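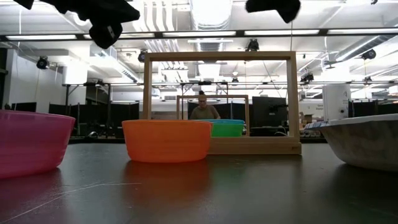 Kunststoffschüsseln und anderes Geschirr: gemeinsam lagern?

Kirsten_Boychuk
2021-02-11
Ich sortiere gerade das Geschirr für die Teeküche in Rutthorpe. Vorhanden sind Kunststoffschüsseln in Pink, Orange und Grün, dazu eine große weiße mit grauer Sprenkelung. Das Fach hat 17 cm lichte Höhe. Alles ineinander stapeln oder nach Material trennen?

Yvette B.
Trennen. Unglasierte Standringe wirken auf weichem Kunststoff wie Schleifpapier. Die große Schüssel gehört nach unten, und zwar allein.

dunik7
Widerspruch. Bei täglicher Nutzung kommen die Kratzer vom Besteck. Eine Lage Küchenpapier dazwischen genügt. Wichtiger: Haben die Schüsseln annähernd denselben Durchmesser? Sonst verkeilen sie sich.

Kirsten_Boychuk
Durchmesser messe ich nach. Offen ist noch der Teller mit dem blau-weißen Randmuster. Bisher steht er nicht im Schrank, sondern kommt auf den Lattenrost aus Holz, das grüne tellerartige Stück ebenfalls. Die Mitte ist weiß und fast ohne Dekor, da fällt jeder Abrieb auf.
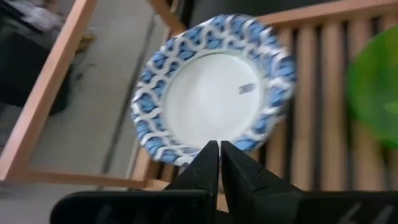 Chantal Chan: Holzroste taugen zum Abtropfen, als Dauerlager nicht. Zwischen den Latten bleibt Feuchtigkeit stehen, vor allem bei flach liegendem Geschirr. Senkrecht einstellen oder nach dem Trocknen wegräumen.

dunik7
Hängt vom Holz ab. Geölt hält so ein Rost jahrelang. Meiner ist seit Januar ohne Behandlung in Gebrauch — bisher keine Verfärbung.

Yvette B.
Ein paar Wochen sind kein Langzeittest.

Kirsten_Boychuk
Nachgemessen: Die große passt nur einzeln ins Fach, die anderen drei gehen ineinander. Teller kommen nach dem Trocknen in den Schrank, mit Filzzwischenlage. Ob ich den Rost öle, entscheide ich später.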